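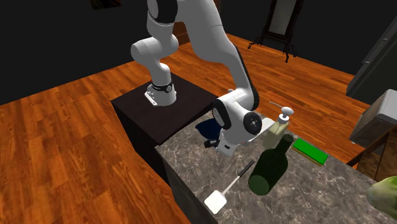 Making my old valley photos match (finally!)

So I've been stuck on the same little project for a few weeks and I think I have it to a point where I can write it up. The short version: I had a pile of scanned aerial photos of the Rirkero valley, a newer set of color images of the same place, and I wanted one big seamless picture for my wall. The long version is the rest of this post, sorry.

The scans came to me on a disc from Nusrat Jafri, who used to map drainage ditches out there. There are 11 prints covering the stretch from the reservoir down to Gondal, all scanned at 300 dpi, all black and white, and all a slightly different gray. One has a dark corner, one has a thumbprint over what I'm fairly sure is the old grain store, and two of them were flown at a different time of day, so the shadows point the wrong way. I can't do anything about the shadows. I tried! It looked awful.

My first mistake was color balancing before lining anything up. Do the lining up first. I spent an entire evening getting two prints to the same gray and then found that the overlap between them was in a different spot from where I'd guessed, so all my sampling was off and I had to start over.

For the lining up I used road crossings, mostly, and the corners of barns where I could find the same barn in the new images. Trees are no good. A tree in the old print and a tree in the new one might be two different trees, and even when it's the same one the crown has spread. I put in 25 control points on the first print, which was too many, and half of them were bunched along the highway because that's the easy bit. The middle came out lovely and the hills at the edge leaned over like a wet cardboard box. The next print got fewer points, spread out properly, and behaved much better.

The hills never got perfect. Ground that goes up and down needs a proper elevation model to sort out, and the only free one I had for the area is pretty coarse. I ran it anyway and it helped on the west side and did nothing I could see on the east side. If you're doing this for real work, please go and ask somebody who does it for a living. Mine is going over the couch.

Then the grays. I picked the print I liked best (the Zukden one, nice soft midtones, hardly any scratches) and matched the histograms of all the others to it, one neighbor at a time, working outward. Matching everything straight to the middle print made the far ones go strange, because a print that's mostly reservoir shouldn't have the same spread of tones as one that's mostly plowed fields. I ended up masking out the water before matching and dropping it back in afterward. Fiddly, but it took the blotchy look right out.

For the seams I gave up on the automatic ones after two tries. The software kept cutting straight through the town of Plekero, so I had half a church. I drew them by hand along field edges and creeks, with a feather of just a few pixels — any wider and the fields went ghosty where the two prints didn't quite agree. I did this with a podcast on and it was the nicest part of the whole thing.

Save your seam lines as their own file, by the way. I didn't the first time. I had them baked into the mosaic, and then I noticed the thumbprint.

The finished file is nearly 300 megabytes, and my poor laptop makes a noise like a hair dryer whenever I zoom. I've made a smaller copy for looking at and left the big one alone. Next up is laying the color set over it at half strength, which I started in July and then dropped when I saw how much the river had moved. It's shifted a whole bend over near Gondal! I want to trace both banks and see if I can print them as thin lines, maybe blue for the old course and orange for the new one. If anybody has had luck printing thin colored lines on matte paper, tell me what weight you used, because my test strip came out fuzzy.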